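Tap Room and Draft Line Walk-Through, April
Wultora Taproom – notes for members of the Mellness Homebrew Club

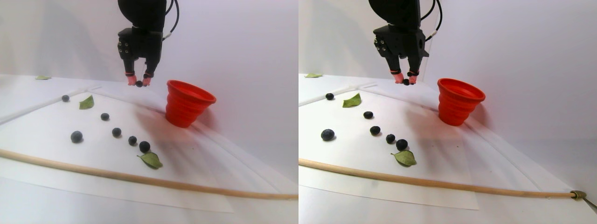 It's fruit beer month, my favorite one of the year, and the new Wiltau blueberry sour goes on tap at 2 in the afternoon, so I went through the whole list early. Fruit is wonderful in a keg and a pain everywhere else. Look at how small a single blueberry is between two fingertip pads, and then at how far they scatter over a sheet of white paper, leaves and all. Now picture one in a floor drain! Leaves and stems get picked out on the prep table before any fruit goes near a fermenter. Please keep doing that.

COLD ROOM
Door seals – OK. The bottom corner is much better with the new gasket.
Floor dry, no standing water – OK
Kegs labeled and dated – OK except one. The Sampaio porter had its tag on upside down and half torn off. Replaced.
CO2 cylinders chained upright – OK, both chains snug
CO2 alarm test – OK. Loud! I love this alarm. If it goes off for real, get out and leave the door open behind you.
Light by the back shelf – flickers. Needs a new tube.

DRAFT LINES
Last cleaning logged – OK
Couplers taken apart and brushed – OK, and they look terrific
Faucets – number 4 was sticky. Took it apart, soaked it, and it pours beautifully now.
Drip trays – OK
Caustic rinsed out, strip test clear – OK. Keep wearing the long gloves for this, even for a quick flush. The goggles are back on their hook.

FRUIT AND PREP AREA
Table wiped and sanitized – OK
Frozen fruit sealed and off the floor – OK
Fruit bags tied with room to swell – see comment
Scale level – OK
Comment: two bags were stuffed far too full. Fruit floats, it plugs the blow-off tube, and then you have a pressure problem on your hands. Half full is plenty. If foam reaches the tube, swap it for the wide one and check it again before you go home.

BAR AND GUEST SIDE
Exits clear – OK
Extinguisher gauge in the green – OK
First aid kit – low on burn gel
Glass washer – OK, no chips found. I pulled one cloudy tulip glass.
ID sign posted, 21 and over at the bar – OK
Mat behind the bar – curling at the left end. Tape is holding for now but I'd like a new one.

TO DO BEFORE THE NEXT WALK-THROUGH
Tube for the cold room light
Burn gel
Bar mat
25 spare keg tags (the waterproof kind, they've been great)

Overall this is the best shape the place has been in since we started using the long list. The couplers especially – whoever brushed those, come find me and I'll pour you a taster of the sour. It's tart and bright and very purple.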